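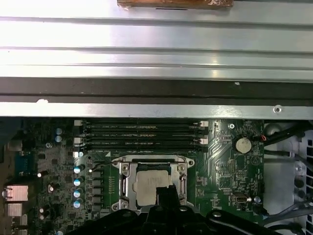 Zoviswood, April

Section 4: Fitting memory to the board

These steps apply to the Drandale bench unit with the green motherboard. The processor is already in its socket and the four black memory slots run in parallel next to it. Allow time to read the whole section before you start.

Before you begin
Shut the unit down, pull out the mains lead and wait for the power light to go off. Touch bare metal on the chassis before handling any module.

1. Lay the unit flat with the board facing up.

2. Find the memory slots, beside the ridged metal panel. There are two white latches at either end of the bank.

3. Push the latches outwards on the slot you want to fill. If you have two modules, use the pair given in the table on page 112.

4. Hold the module by its edges and match its notch to the key in the slot.

5. Press down evenly on both ends until the latches close. They should not need forcing – if one stays open, lift the module out and try again.

6. Reconnect the mains lead and switch on. The first start after a memory change can take more than 11 seconds.

Caution: Leave the lever and the four screws on the processor socket alone. They play no part in this job.

Note: Fondus modules come in anti-static sleeves. Keep the sleeves for storing spares.

If the unit does not start, go back to step 3 and try one module on its own. Fault codes from 900 upwards are listed in Section 9.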